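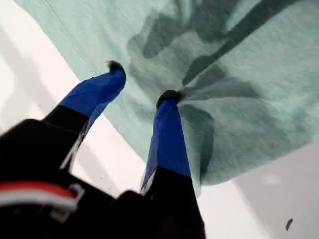

Pale green cloth, creased where it's being pressed. Felt or a thin towel, going by the look of it.

The Cloth Pages: A Small Gallery of Folding

I agreed to put this page together in August, and I should say up front that I don't think much of most folding advice. I have read a good deal of it. There was a stretch when every housekeeping site I opened had the same article on it, promising that a towel folded in thirds would give me back a shelf, and possibly my weekends. My shelf stayed the same size.

Solange Lemaire, who runs the linen room at Flindley, disagrees with me on nearly all of this and asked me to be fair. I'm trying. She has 512 pieces of flat cloth in her care and needs them to come off the pile one at a time, so she has reasons to be particular. I have a hall closet and a drawer that sticks.

The gallery is short. It starts and stops with the one photograph at the top, and what I want to do is talk about the cloth in it, a few notes at a time, the way the longer galleries on this site do it.

On the creases
Look at how the folds spread out from the one spot and run down toward the lower right. Every folding guide I own draws cloth as a clean rectangle with dotted lines on it. Cloth has never once behaved like that for me. You push on it in one place and it answers somewhere else, and then you smooth that part and the first part has moved. I'd trust a guide more if it had a single drawing of cloth looking the way it does here.

On the color
Pale mint. Solange calls it a practical color because stains show early and you can deal with them. I'd call that an argument for every light color ever made. She keeps her green pieces apart from the white ones, which I do think is sensible, and I've started doing it at home without telling her.

On the darker patch
There's a grayish teal area toward the top right. I took it for a stain the first time through and was ready to write a paragraph on it. Looks more like shadow, or the underside of a fold. I mention it because I've rewashed perfectly clean towels over exactly this kind of thing, standing in a badly lit closet at six in the morning. Take the cloth to a window before you decide.

On the faint line
A straight line runs diagonally near the upper left, a seam or an old crease, and I can't tell you which. If it's a crease, it is the sort you get from leaving something folded the same way for too long. The usual advice is to refold along different lines every so often. I tried this for one season. The towels didn't wear any better that I could see, and I kept losing track of which ones I'd done.

On finding an edge
The bottom edge hangs in a loose curve. With a big piece, finding a proper corner is most of the work, and the guides skip right over it. "Begin by holding two corners," they say. Fine. Which two? On something close to square I've picked up the wrong pair more often than the right one, and on anything with soft sides I sometimes get hold of what I think is a corner and it's a fold. My own method is to pick any edge and follow it along until it turns. It's slow. Solange shakes the whole thing out hard, once, and takes whatever corner comes up. She is quicker than I am, I'll give her that much.

On the surface
Pale and plain, which I approve of for folding on, mostly because you can see what's on it. There's a tiny dark fleck at the lower right. Wipe the table first. That is the only piece of standard advice I'd repeat to anybody with a straight face.

On folding boards
Three people have written in to recommend the Clasten board, and one wrote twice. I borrowed one. It works on shirts. On a large soft sheet of anything it's a tray with opinions, and I ended up folding the cloth on the table and laying it on the board afterward so I could say I'd used it. I paid nothing for it and still felt a little cheated.

On thirds against halves
Ngan-ling Kuo sent a long note in favor of thirds, with measurements. Her shelf is 17 inches deep and thirds suit it very well. Mine isn't and they don't. Measure the shelf, fold to the shelf, and ignore whoever tells you there's a correct number. I include her point here because she was patient about it, and because her closet, which I have seen, looks better than mine.

I've been asked to add a page on fitted sheets. I have watched some 100 demonstrations of the fitted sheet fold and remain unconvinced that the person at the end is holding the same sheet.

More from the galleries
Dish towels, drying racks and one bad clothespin
The Movow hamper, six months in
Napkins at Flindley
What goes on the top shelf
Buttons sorted by size: all 2,096
Tse Street laundry room, before the new paint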